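The big white table, and what lives on it

I promised last month that I'd write something for the newsletter about the studio table, mostly to shame myself into doing something about it, and now July is here and so is the deadline. So! A few notes from the back room at Hedeo, where the kettle is too far from the sockets and everyone's tea goes cold.

If you've only come to us for an open evening you won't have met the table in its natural state. We clear it before visitors, which is a great pity in a way, as you get the tablecloth and the nice biscuits and miss all the good stuff. The rest of the time it does the job of desk, drying rack, lunch counter and lost property office. I've been sharing it for 3 years now and I still put my mug down on other people's work (sorry, sorry, I know).

The newspaper is the thing I'm asked about most. We get through stacks of it. It goes under the gluing, under the plaster, under anything with a drip in it, and then somebody starts reading an article from last winter and no more gluing gets done that morning. The print comes off on damp hands too, so if you've ever bought a card from us with a smudgy grey thumbprint on the back, that's a free extra.

Then there's the plant. I'm very fond of the plant, dead as it is. I think it looks better dried, all brown and wild and leaning about the place, and it's lovely to draw if you've got a soft pencil and a bit of patience. Several of us have had a go at it for the Matoušek sketchbook swap and no two of them look like the same pot. Please don't water it! A kind person did that in the spring and we had a mucky saucer for days and no new leaves whatsoever.
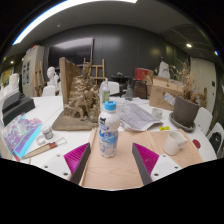
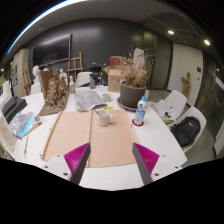 The studio table, mugs and dried plant included.

My plan, such as it is, goes like this. Drinks move to one end, and they stay there. Papers get sorted into keep, cut up and recycle, and I'll be strict about the recycle pile even when there's a nice bit of type on it. Thin sticks go in a jar (they roll, they always roll, and I've trodden on enough of them). Plaster pieces can stay where they are because I love looking at them and they're a pain to dust anywhere else.

Boxes are harder. I keep every single one that comes through the door, in case it's the right size for something, and it never is. Jastier have offered to take the flat cardboard for their packing shelf, so if you've got any you can bear to part with, squash it and leave it by the door before 36 more turn up.

We're also after storage, if anybody is having a clear-out at home. Trays, shallow drawers, biscuit tins, anything that stacks. Doltar had some good wooden drawers in their sale at £40 and I dithered over them for so long that they went, and I'm still cross about it.

Tea's at four, as ever. Bring your own mug and put it down somewhere sensible.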